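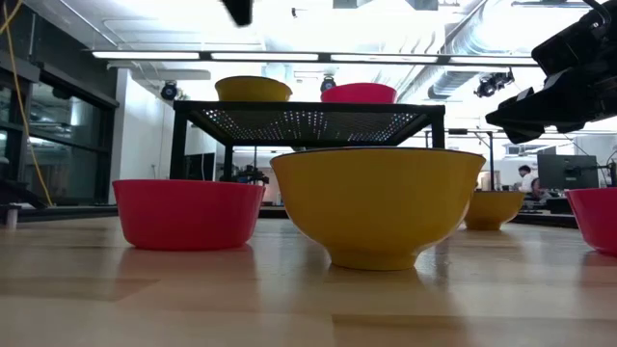 Final Project Report: Sorting Bowls by Colour with One Arm

Group members: Tiina Kokkonen, Meera El Ouafi, Jonah Eten
Robotics Studio, second-year project

1. Aim

Our goal was to have a robot arm clear red and yellow bowls from a table and put them on a two-level layout, with the colours kept apart. The bowls could start anywhere within reach, either on the tabletop or on the black metal shelf that stands on it. We were allowed to choose our own objects and picked bowls over blocks after the first planning meeting. A block can be gripped the same way from almost any side. A bowl has to be taken by the rim, and the two shapes we used have quite different rims.

2. Setup

The workspace is a wooden table with a glossy finish. The red bowls are low and wide with a lip that sticks out slightly. The yellow ones have a flared upper wall, a thin dark rim and a narrow foot. The shelf has a perforated metal top on legs, and bowls can go on it or on the table around it.

Overhead light comes from a long bar with four strips, plus the regular ceiling lights. We left the room lighting as it was for every recorded run.

Software was split into three parts. Jonah wrote the colour detection, Meera wrote the grasp planner, and Tiina handled the motion limits around the shelf and the program that ties everything together. We called the combined program Kodo. It runs a simple loop: look, choose a bowl, plan, grasp, place, look again.

3. Method

3.1 Colour detection

We started with a fixed colour threshold. It found the bowls without much trouble but also found their reflections in the tabletop. A red bowl leaves a pinkish patch on the wood below it, and the early version treated the patch as part of the bowl. The estimated centre was then too close to the camera, and the gripper closed on air.

We fixed this in two steps. First we raised the saturation limit so that the paler reflections dropped out. Then we fitted an ellipse to the rim only and ignored everything below it. The dark rim on the yellow bowls made this easy. The red bowls needed more tuning.

3.2 Grasping

The planner picks a point on the rim, tilts the gripper so that one finger goes inside and one outside, and closes slowly. Points on the side facing the shelf are thrown out before planning starts. If no point is left, the program moves on to another bowl and comes back later.

3.3 The shelf

The shelf caused more work than any other part of the project. The arm has to reach over it without hitting the top, and under it there is very little height to spare. In the end we banned all movement underneath. We also added a keep-out box around each leg – Tiina measured these by hand and entered them in a settings file.

4. Results

We counted single picks, where one pick means grasping a bowl and releasing it on the correct level. Across all recorded sessions we attempted 367 picks. Of these, 53 failed. Most of the failures were slips on the red bowls, where the fingers caught the lip but did not get far enough down the wall. The rest were cases where one bowl partly hid another and the ellipse fit was poor.

The arm touched the shelf in 2 runs, both before the keep-out boxes were added. We stopped each run by hand and did not count the picks that were left.

The last 10 runs used the final version of Kodo with no changes between them. We did not see any mistakes in colour during those runs.

5. Problems and changes

Our schedule was too hopeful. We had set aside one lab session for calibration and used four. Part of that was our own fault, as we moved the shelf between sessions and had not marked where its legs stood. Tape on the table would have saved us an afternoon.

We had also planned to nest bowls of the same colour. This was dropped in August so we could finish the shelf placement properly. The nesting code is still in the project folder but has not been tested on the arm.

6. Future work

The next group could try bowls that share a colour but differ in shape, so that the program has to go by the rim. A second viewpoint would help with hidden bowls. We would also like to see softer finger pads tested on the red lip – we had ordered a sheet of rubber for this but ran out of time to cut it.

7. Who did what

Jonah: colour detection, ellipse fitting, section 3.1
Meera: grasp planner, pick records, sections 3.2 and 4
Tiina: motion limits, main program, all other sections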